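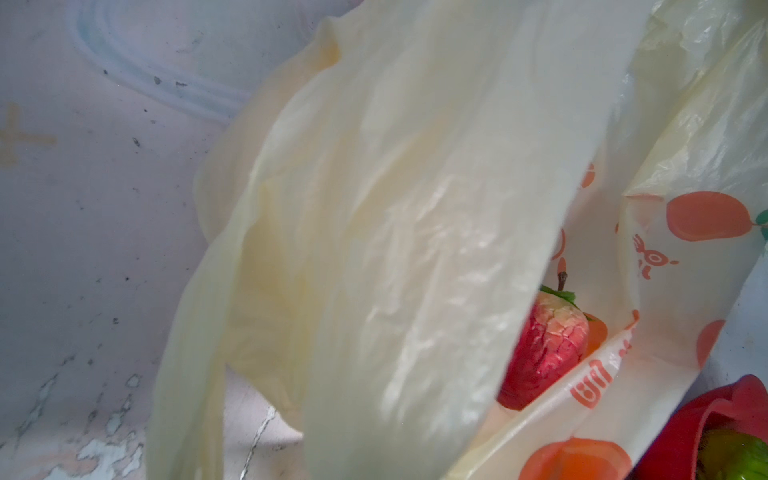
Gredbridge apprentices get their own evening

What a turnout! We had 206 people through the doors for our first apprenticeship night, and 19 of them have already signed up for a taster shift with a local employer.

Roxana Lungu from Cozma talked about starting in the trade at 34 (yes, you can!) and stayed long after the coffee ran out to answer questions on pay, hours and night classes. Aurel Lazăr ran the mock interviews, and we've had lovely notes from people who did theirs twice.

Taster shifts start 06/04/2024. Two places are still open at Trelura, both in the workshop, so get in touch with Corina Onu at the front desk if you'd like one. The next evening will be in December.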